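Castitz Workshop Furniture Refit
Progress report to the Skunon fund
April 28, 2022

1. Tabletops

Work on the tabletops has continued since the December report. The grant covers 14 tables for the shared workroom at Castitz. Sanding is finished on 12 of them. The other two need new legs first and have been set aside.

The old varnish came off more slowly than planned -- two passes with coarse paper per top, then one with fine. We have kept to the pale color agreed with the fund and will not use stain.

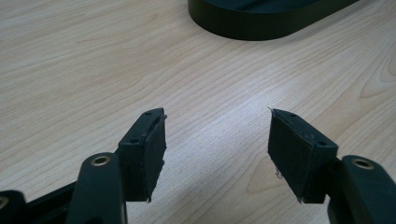
2. Grain and knots

The tops vary a good deal in figure. Long diagonal grain with oval knots, as on the table shown in section 1, is acceptable under the specification. Knots are filled only if a fingernail catches on the edge. Tops with heavier figure will go near the windows, where scratches show less against the grain.

3. Spending

Spending to date is 1,087, all on abrasives, filler and hard oil from Gritano. The leg order has gone to Akgül and is not yet invoiced.

4. Next period

Oil the sanded tops, 3 coats each. Fit the new legs. Return the tables to the workroom in two batches so that classes can go on.

Comments

Is the oil safe for the pottery group? We wipe down with a lot of water.

Reply: Yes, once cured. Please keep water off for the first two weeks.

Glad there is no stain. The dark ones were hard to work on.

Which batch is the long table in?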